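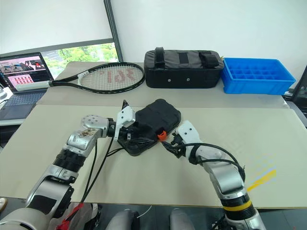 Can a keeper pick up the ball if his own defender heads it back to him?
Sure he can. The back-pass rule is only about a ball deliberately kicked to him with the foot, so a header, a chest or a knee is all fine to pick up.

Posted by Ashwin Achari, 26 Jul 2018

OK, following on from that one, because we had a huge argument at the Gurnau game and I still can't let it go. Our left back (I play for Limel, over-35s, don't laugh) had loads of time. He flicked the ball up with his foot, headed it to our keeper, and the keeper caught it. The ref gave an indirect free kick AND booked the left back. They scored from it and we lost 2-1. I always thought a header was safe? Was the ref just making stuff up?

Elmarie Tshabalala

Sorry, but your ref got it right! I did the referee course last October and they spent ages on this. If you flick the ball up to yourself just so you can head it back, that counts as a trick to get around the law, and it's a caution for unsporting behavior. It doesn't even matter if the keeper touches it with his hands or not, the trick is the offense. The free kick goes where your left back did the flick, so if they took it from where the keeper was standing, then you do have something to moan about. A normal header off a cross or a bouncing ball is totally different and no ref should ever call that.

Raghavendra Warrier

never seen this given in 20 years of playing, and I've seen guys do it. refs in our league wouldn't know it. I'd have argued too

Mahmoud Lahlou

Elmarie has it. One thing to add: if your guy miscontrols it and it pops up off his boot, and then he heads it back because that's the easiest thing to do, that should be play on. The ref has to decide if he meant it as a dodge. From what you say (loads of time, flicked it up on purpose) I don't think you've got much of a case, sorry. We had the same thing against Pivetby and our captain wrote to the league about it. They wrote back and said it's the ref's opinion and the result stands, so I wouldn't bother. Was the kick taken inside the box? If so, your whole team could've stood on the goal line between the posts, even if that's closer than 10 yards. Hardly anyone at our level remembers that.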